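Lunch things, mostly pink - a small gallery

I've been meaning to put the lunch boxes on this page for ages, and every time I sat down to do it I ended up washing them instead. Anyway, June is here, the picnics have started, and people keep asking me which box I carry to work. So I finally gave in! There's a good deal of pink in this one, you have been warned.

The white-lidded box with the pale pink base, and the gray arch of a handle set into its lid. 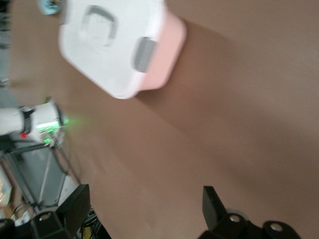 The round pink plate over on the left, shallow with a raised rim. I love a rim on a plate.
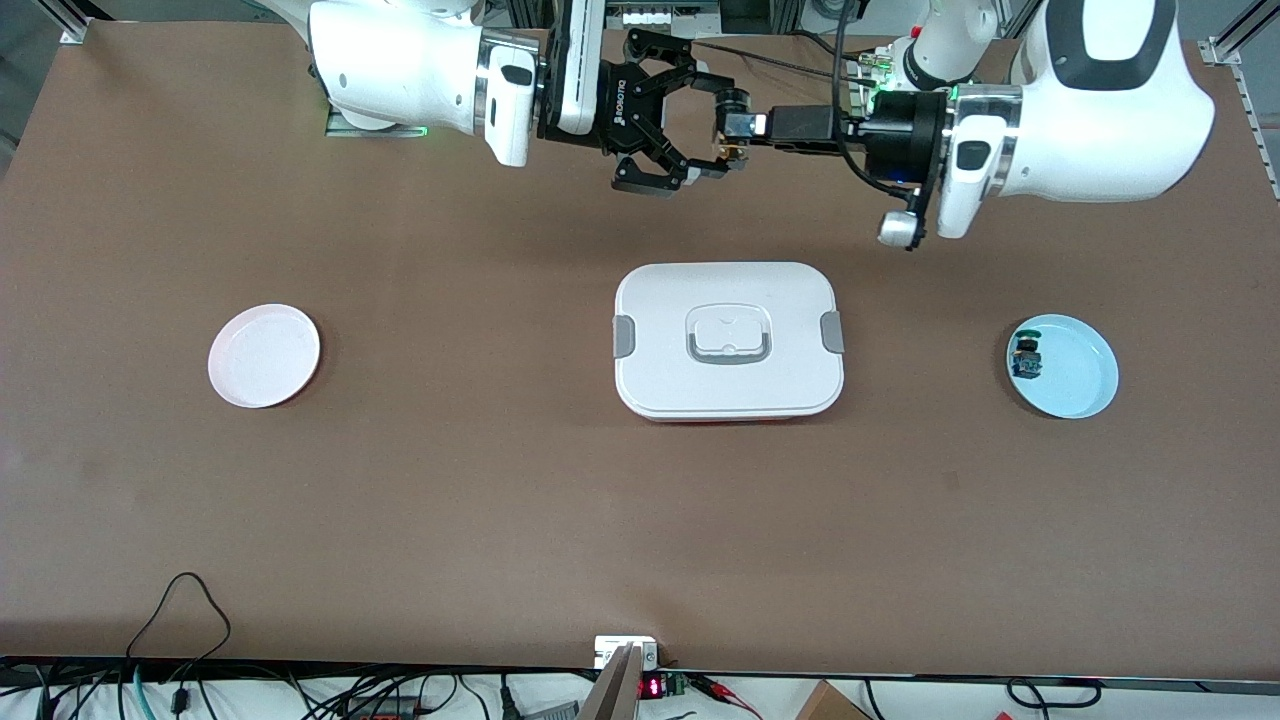 Zsófia Erdős wrote to me to say she gave up on clip-on lids years ago and I ought to do the same. Her feeling is that the clips are always the first thing to go, and once one snaps you've got a box that's only good for buttons and batteries. She uses screw-top jars for everything, even sandwiches (she cuts them into strips and stands them up, which I can't decide if I admire). She also thinks a plate has no business in a lunch bag at all - eat out of the box and be done with it.

Well, Zsófia, I've thought it over, and I'm keeping my clips. I've broken two in all the time I've been packing lunches, and both times it was my own fault for trying to shut the lid over a whole pear. You can't blame a clip for a pear. What I do now is pack a little lower than I think I need to, press the lid down flat with my palm, and only then go around the sides. If it takes any muscle, something has to come out.

On the plate question I won't budge either. I eat slower off a plate. I sit down, I put the cheese in one spot and the tomatoes in another, and for a quarter of an hour it feels like a proper meal and I'm not just shoveling noodles over a keyboard. It weighs next to nothing, and it slides down the side of my bag next to the water bottle.

A few things I got asked more than once, so I'll put them down while I'm here. I wash lids by hand, with a soft old toothbrush for the corners and around the handle. I let everything dry with the lid off overnight, and in the cupboard I keep the lids resting on top without closing them, or the whole stack starts to smell like last month's curry. Tomato sauce goes in glass at our house. I learned that with a very nice cream-colored tub that has been orange ever since!

For those of you who like a packing list, my usual is cold rice or potatoes at the bottom, something crunchy on top, and the dressing in its own little pot. Boiled eggs go in whole. Sliced ones get everywhere and I've been finding yolk in my bag all spring - the lining may never recover.

Győző Jakab wanted to know if I ever freeze things in my boxes. Sometimes, yes, mostly soup, and I leave a finger's width of space at the top. I also stick a strip of tape on the lid with the name of whatever it is, after one memorable evening when we thawed what I swore was lentil and it was stewed rhubarb.

Next time I'm hoping to do the big tins from the Griludstead flea market. I came home with a whole bag of them, and one still has its paper label on the bottom, price 38, though I've no idea 38 of what. If you've got a lunch box you're fond of, send me a note and tell me what goes in it.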